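Search the guides
Search
Filed under: Home & Hobby > Storage > Set-up guides

Section 6. Setting up the Jolix small-parts drawers

Applies to the single-row and the stacking units, all colours. If yours is the wall-hung Kondard, wrong section, go to 7.

Read the whole thing once before you start. Takes five minutes. Most of the calls we get on a Tuesday are people who stacked first and read after.

6.1 Before you start

You need:
- a flat table or shelf, wiped down
- a damp cloth and a dry one
- label strips (in the bag with the dividers)
- a soft pencil
- a bit of candle wax, if the runners feel tight

No tools. If you find yourself reaching for a screwdriver, stop, something is the wrong way round.

Check the number on the carton. 1459 is the single row, 682 is the stacking kit. The labels and dividers are the same for both but the joining clips only come with 682. No clips in a 1459 box is correct, please don't send it back.

6.2 Unpacking

1. Open the carton from the taped side. Not the printed side.
2. Lift the unit out by the outer case. Don't pull on the drawers, they will slide out and drop.
3. Take each drawer right out and peel off the film, both faces. Film left on goes cloudy after a summer and then it will not shift.
4. Find the small bag. It's usually inside one of the drawers. Check before the carton goes in the recycling.
5. Wipe the drawers with the damp cloth, then the dry. Warm water is fine. A drop of washing-up liquid is fine.

CAUTION: No window cleaner, no nail varnish remover, no white spirit. Clear plastic crazes and there is no fixing it.

CAUTION: Small dividers. Keep away from children under three, and from dogs.

6.3 Standing the unit

1. Put the unit on the table where it will live, drawers facing you.
2. Press down on each corner in turn. Should not rock.
3. If it rocks, turn the whole unit end to end and try again. Still rocks — it's the table. Fold a bit of card under the low corner.
4. Leave a hand's width in front so the drawers can come fully out.
5. Put the drawers back, empty. Slide each one in and out a few times. Stiff at first is normal.
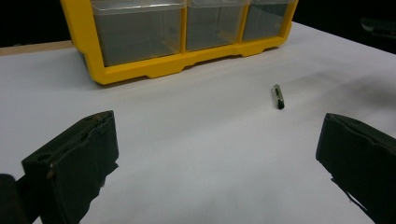 Fig. 6a. Yellow unit standing on its base, clear drawers side by side.

Note: in mixed units the drawers are not all one width. Each goes back in the slot it came from. A narrow drawer in a wide slot will tip when you pull it.

Note: keep out of a sunny window. Yellow and red hold up best, the white goes cream by May or so.

6.4 Fitting the dividers

Skip this if you want whole drawers.

1. Hold the divider with the thin edge down.
2. Line it up with the grooves on both sides. Same groove both sides, count from the front.
3. Push down evenly with both thumbs. You should feel it seat.
4. To take it out, rock it gently towards the back and lift.

Don't force it. If it won't go down it is in two diferent grooves.

Dividers are a snug fit but not sealed. Seed beads under 2 mm and fine glitter will creep underneath. Use the Mazza lidded pots for those and stand the pots in the drawer.

6.5 Labels

1. Write on the strip before you fit it. Pencil first, you will change your mind.
2. Dry the drawer front properly. Any damp and the strip lifts by the next morning.
3. Stick from one end, smooth along with a fingernail.
4. Leave overnight before filling.

Spare strips are part 331, sold by the sheet. Masking tape also works and comes off cleaner, to be fair.

What to write: the thing, then the size. "Screws 4 x 30", "Buttons shirt", "Fuses 13A". Long labels don't get read. Put dates on anything that goes off — glue, seeds, batteries.

6.6 Filling

1. Heavy things in the lowest row. Nails, screws, washers, fishing weights.
2. Light things on top. Thread, ribbon, elastic bands.
3. Fill to two thirds, no more. An overfull drawer catches on the case above and the front takes the strain.
4. Spread the weight left and right. All the nails at one end and the unit will lean.
5. Push every drawer fully home before you move the unit.

Not for food. Not for medicines either, the drawers don't lock.

CAUTION: Never carry a loaded unit. Drawers out first, then the case, then the drawers back. There is no catch at the front and they will come out on the stairs.

6.7 Stacking (682 only)

1. Empty both units.
2. Stand the first unit as in 6.3.
3. Press a joining clip into each top corner until it clicks.
4. Lower the second unit straight down on to the clips. Straight — not tilted in from the front.
5. Press each corner. Lift slightly to check it has caught.
6. Repeat for a third unit if you have one. Three high is the limit on a table.

Two colours can be mixed. Old Olteditz pattern units can't be stacked with the new ones, the corners are a different shape, see the back page for the adapter plate.

6.8 If something isn't right

Drawer sticks halfway. Take it out, check for film or a stray screw on the runner. Rub a little candle wax along the bottom edges. No oil, it collects dust.

Drawer drops at the front. Wrong slot, or overfilled. See 6.3 and 6.6.

Unit creaks when new. Settles in a week or so. Ignore.

Label keeps falling off. Drawer front was damp or had furniture polish on it. Wipe with plain water, dry, start again wiht a fresh strip.

Crack in a drawer. Drawers are sold singly. Measure the front, width then height, and quote both when you order. We can't match from "the big one".

Next: Section 7, Kondard wall-hung units

Tags: drawer units, small parts, labels, stacking, craft room, shed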